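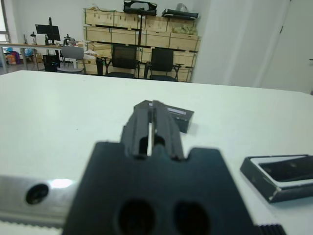

Hikano: the software side
Hậu Cao, project report, 5 May 2024

So my half of the project was the planner, which we named Hikano (Vi was taken by the team that did the vision code). The job sounds tiny: pick up a slim black device, carry it to an open box, set it down in the white insert. I figured two weeks. I started in September, so you can guess how that went!

My first version planned one long path from grasp to box. It looked great in the simulator and awful on the arm, mostly because the box is never square to the table edge and I was treating its angle like a constant. Now the planner gets a fresh box pose, lines up over the long axis, and only then comes down.

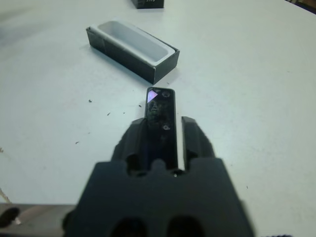 The other headache was the device itself. It's glossy, so reflections kept showing up as fake corners and the pose would jump between cycles. I ended up averaging 12 pose readings before each move and tossing any that disagreed - slow, but so much calmer to watch.

I logged 170 runs in total. Of those, 31 failed, and most of the failures came from the old path code. I still want to rewrite the retry logic, since right now it goes all the way home and starts over (painful). The config files and logs are in the Fiston folder, under planner.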